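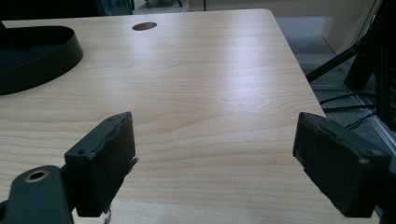
Kutora hand-held gripper pair: two months on the bench

The Kutora grippers come as a pair, left and right, with a camera mount on each and a cable that runs back to the recording box. I bought ours in February to replace a set of Jelteo units that Adi Oei had kept going with tape and spare springs. I've now logged 219 recordings with them, nearly all on small objects.

Setup took an afternoon. The calibration software found both grippers on the first go, but the left one drifted until I updated the controller. Kutora's support person, Iwona Adamczyk, sent me the file the same day. It should be in the box by now.

The handles are good. Weight sits over the palm and the trigger has a light, even pull. Damian Gajewski has smaller hands than I do and got through a full session without complaint, something he never managed with the Jelteo pair.

Jaws are where the two differ most. The Kutora jaws are wide and padded, and they close parallel over the full travel. On blocks, cups and tool handles they're better than anything else I've tried at this price. On thin metal parts they're only fair. Lining up something small with the end of a peg means looking past the bulk of the jaw, and I ended up working from the side. 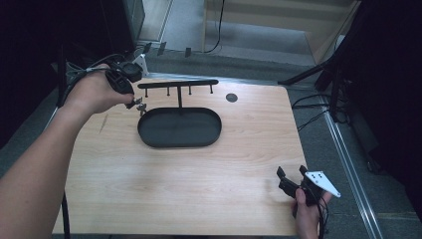
My usual test is moving a small part on and off a peg rack, 48 attempts with each gripper. The Kutora was slower than the Jelteo for the first lot and level by the end. I dropped fewer parts with it, mainly on the way back to the tray.

Cables are the weak point. They pull on the wrist once you reach across the bench, and a clip further up the forearm would help. Kutora quotes up to 6 hours of continuous recording. I haven't run one longer than 2.

Padding wears quickly. Replacement pads are cheap, but they're glued on, and the old adhesive takes some scraping -- allow half an hour a side.

I'd buy the pair again for general handling work. For fine parts I'd keep the Jelteos in the drawer.

Reviewed by Renata Kwiatkowski, 18 Aug 2021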